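Gestikについて

Gestikは、家庭内作業を対象とするロボット操作データの収集基準を策定し、運用している会社です。布、衣類、寝具といった柔軟物の取り扱いを主な対象とし、手持ち型グリッパーによる作業手順、記録様式、検査方法を文書化しています。自社で収集を行うほか、協力先の収集拠点に対して基準の提供と適合確認を行います。

事業の範囲

当社の業務は、基準文書の作成、作業者の教育、収集データの検査の3部門に分かれます。基準文書は社内名称を「Detusura」といい、現行版は479項目で構成されています。うち78項目が柔軟物に関する規定です。改訂は毎年10月に行い、軽微な訂正は随時、正誤表で通知します。

柔軟物の規定では、把持位置の選び方に最も多くの紙面を割いています。角のある布は角から把持することを原則とし、指先パッドの間に布端が収まる深さを標準としています。中央部をつまむ把持は、角が布の下に隠れている場合に限って認めます。下に敷かれたシーツや毛布を同時に挟んだ試行は、作業が完了していても不適合として扱います。 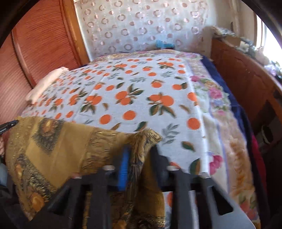 両手作業に関する規定

グリッパー2台を用いる作業では、左右の役割を開始前に定めます。一方が布を保持している間、他方は布端への接近を終えてから指を閉じます。両方の指を同時に開放する操作は、布を置く動作に限ります。左右の持ち替えを行う場合は、持ち替え先の把持が成立した後に元の把持を解きます。

二人で作業する場合も同じ規定を適用します。このとき、声による合図は記録に含めません。合図の語は拠点ごとに定めてよいものとしますが、作業中の変更は認めていません。

環境に関する規定

収集は実際の住居またはそれに準じる部屋で行います。家具の移動や私物の片付けは、通路の確保に必要な範囲にとどめます。柄物のシーツの上で柄物の布を扱うような、境界の判別が難しい組み合わせも除外の対象とはしません。無地の背景に限定したデータでは、家庭での使用条件を代表できないと当社は考えています。

窓からの採光についても、遮光を義務づけていません。ただし、布の輪郭が強い光で失われる場合は、作業者の立ち位置を変更します。氏名、住所、処方内容などが読み取れる書類や容器は、開始前に居住者の同意を得て移動します。

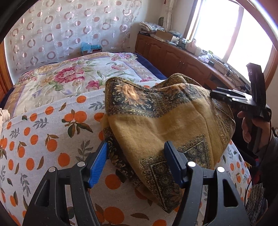 居住者の同意は書面で取得し、撤回の申し出があった場合は該当する記録をすべて削除します。削除の完了は書面で通知します。同意書の様式はDetusuraの付録に収録しており、協力先が独自の様式を使う場合は事前の照合が必要です。

検査と適合確認

収集データは2段階で検査します。第一段階では時刻の同期と欠落の有無を確認し、第二段階では検査員が作業内容を規定と照合します。第二段階の検査員は、その収集に参加していない者に限ります。判定は適合、条件付適合、不適合のいずれかとし、条件付適合には理由の記載を必須としています。

検査結果の管理には自社開発の記録システム「Cruzado」を使用しています。協力先のDrandicoも同じシステムを導入しており、判定理由の語彙は両社で共通です。

機材の点検

指先パッドの摩耗、ピボットの緩み、ケーブルの固定状態は、作業開始前に毎回点検します。パッドは左右同時に交換し、片側のみの交換は行いません。点検記録のない機材で得たデータは受け入れません。

基準文書の閲覧を希望する場合は、所属と利用目的を明記のうえ、下記の窓口までご連絡ください。

コメント

匿名:布端を挟む深さの標準は、厚手の毛布にも適用されますか。タオル程度の厚さを前提にした規定のように読めました。

Gestik 基準担当:厚手の布は別表の値によります。別表は閲覧申請の際に併せてお送りします。

通りすがりの検査員:条件付適合の理由欄を必須にしている点は参考になりました。当方では任意欄のため、空欄ばかりで後から追えません。

お問い合わせ|個人情報の取り扱い|最終更新 2023年3月16日|© Gestik|ページの先頭へ戻る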